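Progress report to Hallby, second period
Project: Grasp learning from wrist views (Wutisow)

In this period we continued the work on predicting a failed grasp before the fingers close. The method uses only the view of the wrist camera. In the previous period the network was trained on whole views, and it learned too much from the background cloth and too little from the gripper.

We therefore changed the labelling. Each recording is now divided into 3 phases, and the annotators at Wallner mark only the phase of contact. Until the end of July we have 1,745 labelled recordings from the planned 3,000. From these, 53 were removed, as the joint values were missing in the file.

At very close range the gripper takes up most of the view: the finger, the cable near the bracket, the bright edges of the metal. We now mask these parts with a fixed template, and the network receives the mask as a separate channel. 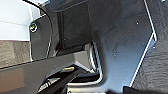

Flekus replied to our draft that a fixed template will not survive a change of fingers, and asked whether the mask could be calculated from the joint values instead. We agree with this remark. A first version is written, but it is slow and we have not yet compared it with the template.

The delay in labelling is four weeks. We ask Hallby to move the second payment by the same time. The budget for travel was not used, and we would like to spend it on annotation hours.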